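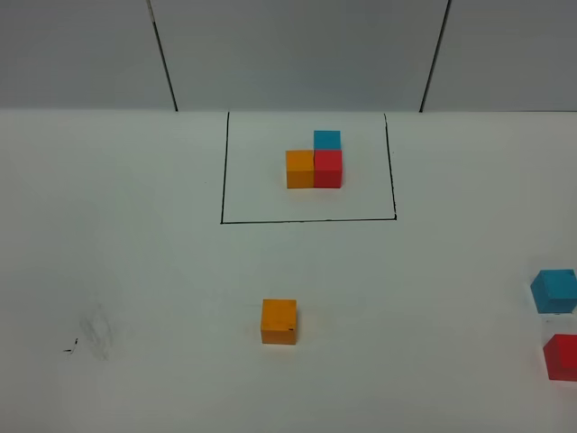
*Cubes on a white table, Zimwood open day, Mendholm.*

# Zimwood sawmill open day, Mendholm

Zimwood opens its Mendholm mill to the public once a year, in March, and I had missed it for several years running. This year I booked early. The booking is free and is done through the mill's own website, which sends you a confirmation and a page of rules about footwear. Closed shoes are compulsory. A man ahead of me in the queue had come in sandals and was sent back to his car, where luckily he had a pair of gumboots.

I drove over from Trilosville, leaving just before seven. The road is sealed the whole way now, but the stretch through the state forest is narrow and there were log trucks on it, even at that hour. Mendholm has one main street, a bakery, a pub with the upstairs verandah boarded up, and a petrol station that also does the post. The mill is past the showgrounds on the river side. Parking was in the paddock opposite, on mown grass, and cost a gold coin for the rural fire brigade.

## The yard

Tours left from the office on the hour and the half hour. Ours started at 9 am. We were given hi-vis vests and earplugs and walked first to the log yard, where the logs are sorted by species and by girth and kept under sprinklers. I had always assumed the sprinklers were for fire. They are mostly to stop the ends drying out and splitting before the log gets to the saw. The water drains to a dam at the low end of the yard and is pumped back up again.

Most of what they cut is blackbutt and spotted gum, with a bit of ironbark when they can get it. Each log has a tag stapled to the end with the forest compartment it came from, and the tag number follows the timber right through to the finished pack. The guide pulled out a tag and read it to us. She said that when a builder rings up to complain about a board, the first thing they ask for is that number.

There was a question about how long logs sit in the yard. In a normal year it is a few weeks. After a wet winter it can be much less, as the trucks can't get into the forest and the mill runs the yard down to bare gravel.

## The green mill

The green mill is the part that cuts fresh logs. It was running for the open day, though at a slower pace than usual, and we watched from a mesh walkway above the floor. The log goes through a debarker, then on to the headrig, a bandsaw with a blade far taller than I had pictured. The sawyer sits in a glass cabin and decides how to turn the log for each cut. With hardwood this matters a great deal - the log is under tension, and when a slab comes off one side the rest can bow like a banana. The sawyer takes a bit off one face, turns it and takes a bit off the other to keep the thing straight.

The noise was considerable even with earplugs in. The smell was better than I expected, sour and a little like vinegar. Sawdust goes out on a conveyor to a bin and is sold to chicken farms and a landscape supplier. Offcuts are chipped. The bark is composted on site in long rows behind the kilns, and you could buy a bag of it at the gate for 5 dollars. I bought 3 and have since put them on the garden beds.

Blades are changed at each smoko and sharpened in a separate room known as the saw shop. I would have liked longer in there. The blades hang in loops from pegs on the wall, and the saw doctor had one laid out on the bench and was checking it with a straight edge held up to the window. He showed us how the middle of the blade is rolled slightly longer than the edges, so that it stays tight on the cutting side once it warms up. It is a four-year apprenticeship and the mill has trouble filling it.

## The kilns

From the green mill the boards are stacked with thin sticks between each layer, so the air can move through, and left in open-sided sheds. They stay there for months. Only then do they go into the kilns. If you kiln hardwood straight off the saw it collapses and cracks, and the guide had a board that had been done that way as a trial. It looked like a washboard.

The kilns themselves are big insulated boxes with doors that lift on a rail. One was open and being loaded and we were allowed to stand in the doorway, but no further. Heat comes from a boiler that burns shavings from the planer. The oldest kiln has been working for 64 years, on its second roof and I don't know how many sets of fans. They said it still dries more evenly than the newer ones, though it is slower and uses more fuel. There was some disagreement about this among the staff present.

Moisture is checked with sample boards that are pulled out, weighed and put back. There are probes as well, which send a reading to the office, but the weighing is still done by hand and written in a book. The book was on a shelf by the door with a pencil on a string.

## The dry mill and the shop

The dry mill is where flooring and decking get their final shape. It is newer, cleaner and less interesting to watch, as most of it happens inside the planer. What I did enjoy was the grading table at the end of it. Boards come out one after another and the graders have a couple of seconds to look at each and mark it with crayon. Gum veins, borer holes and knots all count against a board in the top grade, but the lower grade, with all of that left in, is the one that sells out. Ten or twelve years ago it went for fence palings. Now people want it for kitchens.

Kaushik, the joinery next door, takes a share of the short lengths and had its doors open as well. It is a small workshop making stair treads, benchtops and a few chairs. The chairs were well made and well out of my range. I did pick up a chopping board of spotted gum, with a noticeable wave in the grain, and a tin of the oil they use on it. They told me to oil it on both faces or it would cup, and to keep it out of the dishwasher.

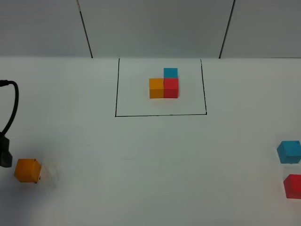

One woman on our tour said the joinery used to sell its short lengths by the trailer load in spring, and that she had floored a whole sunroom from them. I asked at the counter. They still do it, but you have to put your name on a list now, and the list for this year is closed.

## Food and getting around

Lunch was a sausage sizzle run by the primary school and a van doing coffee. The coffee queue was long all morning and cleared once the 11.30 tour went out. There were tables under the peppercorn trees near the office and plenty of shade. Toilets were in the main block and one of them is accessible, but the walkway above the green mill has stairs at both ends and no way round. Anyone who can't manage stairs is taken along the ground level to a viewing window at the back of the building, where I am told you can see the headrig well enough, side on.

Children have to be over a certain height to go on the tour. There is a painted post at the office door. Smaller ones could stay in the shed by the gate, where the school had set up a nail-hammering stump and a lucky dip filled with shavings. Dogs aren't allowed past the paddock.

## A few complaints

The tour takes 2 hours and they could do with telling people that beforehand. Several in our group had parked relatives in cars. The guide knew her subject but had no microphone, and anything said near the planer was lost on everybody past the front row. I would also have liked something on the supply side. There was a poster about regrowth in the site office, and one of our group asked what happens to the mill if the state forest contracts are not renewed. The guide said they buy some logs from private land already and would be buying more. That was as far as it went, and I can see that an open day might not be the place for it.

The price list in the shop was last year's with the new figures written over the top, and a couple of them couldn't be read. I was charged the old price for the oil and did not argue.

## Afterwards

I had a pie from the bakery in Mendholm and ate it down at the river, where there is a boat ramp and a sign with old photographs of the mill when logs came in by water. The current buildings are on higher ground. The first mill went in a flood and the concrete footings are still there in the reeds, if you walk a little way upstream from the ramp. The track was muddy and I turned back before the end of it.

The drive home was slower, with roadworks at the Trilosville end and a lollipop man holding traffic for a good while at the bridge. I was back by mid-afternoon. Bookings for next year open in December, and they will send you a reminder if you leave an email address at the office. Take your own earmuffs if you have them. The foam plugs kept falling out of my left ear.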